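Entryway Shoe Racks: Setup and Upkeep

Most shoe racks fail at the joints. A rack that sways when you pull a shoe off it has loose frame bolts, an uneven floor under it, or both. Check the floor first. Carpet compresses over time, and a rack that stood square in January may lean by summer. 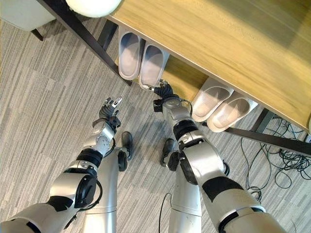 To level a rack on carpet, load it with the shoes it will normally hold and leave it overnight. Measure from the top shelf to the floor at each corner. Shim the low corners with hard plastic pads. Felt is too soft and will flatten under the weight.

Tighten all bolts by hand before using a driver. Work diagonally, as with a car wheel, and give each bolt a final quarter turn once the frame stands square. Recheck after 20 days. Screws that go into wood should be snug only. If a hole is stripped, pack it with a toothpick dipped in wood glue, let it dry overnight, and drive the screw again.

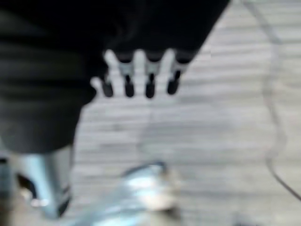 Grit does more damage to a shelf finish than water does. Vacuum the shelves with a brush head, then wipe along the grain with a damp cloth. For scuffs, use 200 grit paper on bare wood only – on a sealed surface it will cut through the coating. Steel posts need a dry cloth and, in humid rooms, a thin coat of paste wax. 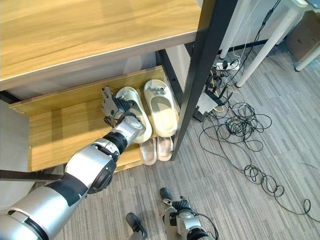

Damp shoes should not go straight onto the rack. Stand them on a tray by the door until the soles are dry. Dong-hyun Ryu wrote in to suggest newspaper inside the toes, changed every 3 hours, and that works well for canvas. Leather dries better with a cedar shoe tree and no direct heat.

Put heavy boots on the lowest shelf and the pairs worn daily at a height you can reach without bending.
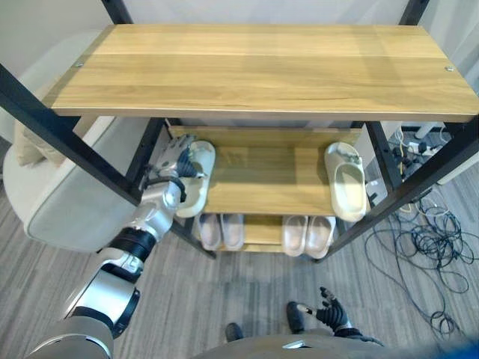

Leave a gap between the rack and the wall so that air can move behind it. A finger's width is enough in a dry hall; allow twice that on an outside wall. If the back edge of a shelf smells musty, clear it, wash it with mild soap, and let it dry fully before the shoes go back.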